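Workshop notebook, entry 27
Vamby signal service - trial account, May
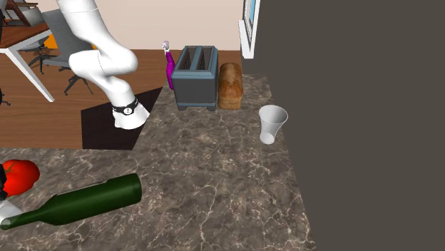

Purpose of entry: to record the state of the Vamby trial before the account is closed. The service sells currency signals by monthly subscription and advertises a win rate well beyond anything in our own records.

Account opened through Jitora with a balance of 2148 dollars, practice funds only. Signals were followed as issued, with no discretion exercised by staff. Stake held at 20 dollars per position throughout.

Observations to date:

Signals arrive by email with a delay of roughly 4 minutes. On short expiries the quoted entry price has usually gone by then. Entries were taken at the price available and the difference noted in the ledger.

The results page published by Vamby leaves out cancelled signals. Our ledger includes them. The two cannot be reconciled in their present form.

G. Palomino has asked the provider for a full trade history. No reply at 4:20 pm.

Fees: the Jitora withdrawal charge is not shown at sign-up. It appears in the client agreement, under the heading for dormant accounts - copy placed in the Mosoti folder by mistake, to be moved.

Outstanding: re-run the ledger without the delayed entries. Gladys to check the time zone setting on the export.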